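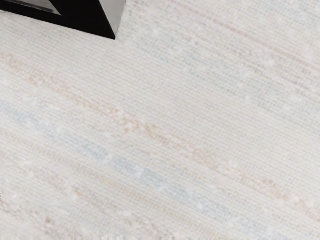
Chapter 2: Over, Under, and Back Again

By the Lesden Open Textbook desk
Updated January
Search this book Enter keyword Go

I learned to weave badly, on a secondhand loom in a cold room over a bakery in Vosside, and I'd like you to learn it a bit better than I did. In the last chapter we talked about fiber and how it gets spun into yarn. Now we get to the fun part — turning all that yarn into cloth!

Go grab a dish towel before you read on. Any plain one will do. Hold it up to a window and look closely at the threads. Some run the length of the towel and some run across it. The long ones are the warp, the crossing ones are the weft, and if you mix them up for the first month you're in good company (I wrote "warp" on one hand in pen).

Plain weave is the simplest way to put the two together. The weft goes over one warp thread, under the next, over the next, all the way across, and on the return trip it does the opposite. You probably did this with strips of paper in grade school. Bedsheets are often made this way, and so is the canvas under a lot of paintings.

So why do two plain weave cloths feel so different in your hand? A big part of it is how closely the threads sit, which weavers call the sett. My first scarf was meant to have 127 warp threads. I miscounted, lost 2 somewhere near the left side, and didn't notice until the edge started to wander. You can still see the wobble, and I still wear it.

In this chapter we'll work with a small sample called the Cruzado square, 20 warp threads wide, which you can make on a piece of stiff cardboard. You'll weave it once in plain weave and once in a basic twill, where the crossings shift over by one thread each row and make those slanted lines you know from jeans. Save both squares. We'll wash them in Chapter 3 and measure how much they shrink.

You'll need scissors, a ruler, cotton yarn in two colors, and a blunt needle. If you're using the Jodo starter kit, the cardboard is already notched, so skip ahead to Section 2.2.

100 shares
20 comments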